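Zikitz Foro – Hogar y organización – Cestas y cajas

Quitar la etiqueta con código de barras de una cesta de plástico ranurada

Bereket Wolde
Tengo varias cestas de plástico blanco, de las de ranuras verticales, compradas en Vorkton. Cada una trae una etiqueta adhesiva de papel pegada en el cuerpo, encima de las ranuras. Al tirar de ella se separa la capa superficial y queda en el plástico una película de papel con cola. En los tramos entre ranuras la uña entra mal y la espátula de cocina salta de un listón a otro.

He probado agua templada con lavavajillas durante 20 minutos. El papel se reblandece, la cola no. El fondo lleva el triángulo de reciclaje con el número 5. Necesito un método que no deje el plástico mate ni con olor, porque las cestas van sobre una mesa blanca y dentro de un armario de ropa. Me quedan 4 por limpiar.

maribel_tudela
Con secador y ya está. A mí me salió a la primera.

lijadora_fina
El 5 corresponde a polipropileno, así que tienes margen con los disolventes suaves. El procedimiento que uso es este:

Vacía la cesta. El aceite pasa por las ranuras y mancha lo que haya dentro.

Secador a potencia media, a un palmo, moviéndolo sin parar durante medio minuto. Los listones son delgados y se comban antes que el borde superior, que es macizo. Si notas que ceden al apretar, para y deja enfriar.

Levanta una esquina de la etiqueta y tira en paralelo a la superficie, en el sentido de los listones – de arriba abajo, nunca en horizontal. En horizontal el papel se rasga en cada ranura.

Para la cola que quede, aceite de girasol con un bastoncillo, 10 minutos de reposo y después un paño de algodón enrollado en un palillo plano. El canto interior de cada ranura también acumula cola y hay que repasarlo.

Lavado final con lavavajillas y aclarado. Con el alcohol isopropílico se va la grasa restante. No uses acetona en las partes impresas, si las hay, ni estropajo verde en ningún caso: raya y el brillo no se recupera. Si quieres lijar, 2,000 es el grano más basto que admitiría, en mojado, y aun así se nota a contraluz.

El quitaetiquetas en espray (yo tengo uno de Zirnuteck) funciona, pero el olor a cítrico dura semanas dentro de un armario cerrado.

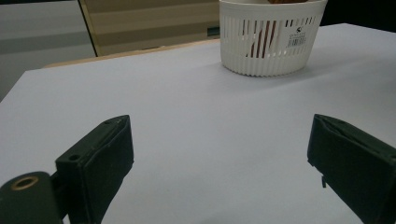

Cesta blanca con etiqueta de código de barras en la cara frontal, hacia la derecha.

En una posición como esa conviene empezar por la esquina que caiga sobre un listón y no sobre un hueco.

p_arrieta
Confirmo lo del aceite. Añado un dato: si la etiqueta lleva años pegada, el calor sirve de poco porque la cola ya ha endurecido. En ese caso, aceite directamente sobre el papel, rascado antes en cruz con una tarjeta vieja, y una noche de espera. Yo rasco con una rasqueta de plástico de Lüthi, pero una tarjeta caducada hace lo mismo.

Bereket Wolde
Hecho con calor y aceite en la primera. Sin marcas. El canto de las ranuras llevó más tiempo que el resto. Gracias.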